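Household Management, Unit 4: Storage and Stock in Small Homes

Handout for the Saturday group, Flatesside Learning Centre

Last week we dealt with larders and cold storage. This week's subject is dry goods and small items, and how a household keeps track of what it has.

Why stock goes missing

Most waste in the home comes from buying things twice. A packet is put away, something is placed on top of it, and a second packet is bought. In the Flatesside household survey, members recorded 3,258 items thrown away over one winter. Food past its date was the largest group, followed by dried-out glue, paint and polish.

Terms you need

Turnover: how quickly an item is used up and replaced.
Dead stock: anything kept but not used within a year.
Reach zone: the space between knee and shoulder height, where things can be got at without bending or stretching.

Placing by turnover

Items used daily belong in the reach zone. Items used monthly can go lower down. Dead stock should leave the kitchen altogether. Heavy items go low whatever their turnover.

Depth matters as much as height. A deep shelf hides its back half, and anything behind the first row tends to be forgotten. Shallow storage holds less but shows everything at once.
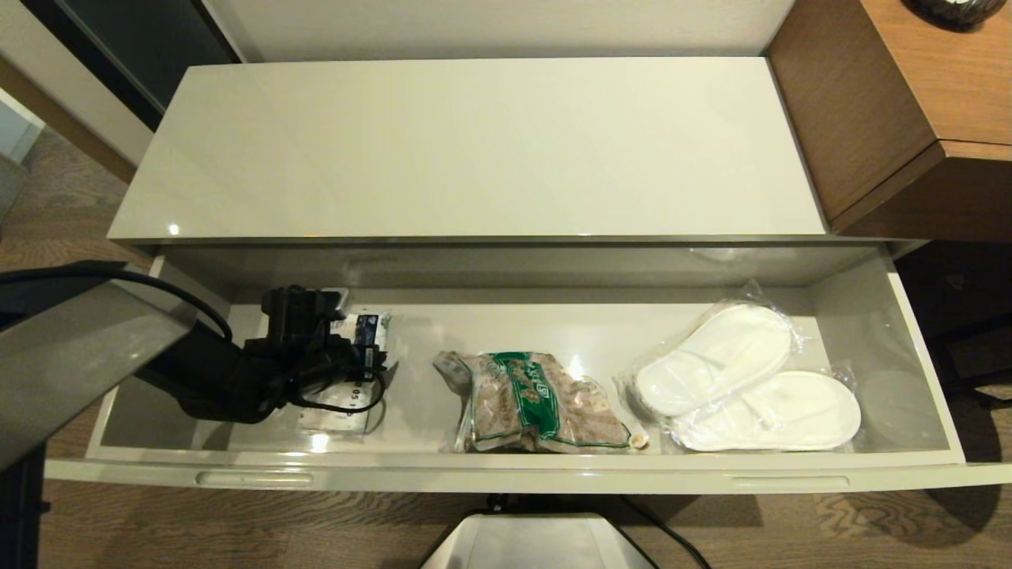
Flat packets are best kept in a single layer with the date facing up. If they must overlap, put the oldest on top. Jars and tins are turned so the label faces the front.

The stock list

Keep one list, in pencil, inside a cupboard door. Cross off an item when the last one is opened, not when it is finished.

For next week

Choose 2 storage places at home and list what is in them. Mark each item daily, monthly or dead. Bring the list with you. Read chapter 4 of the course book before the session.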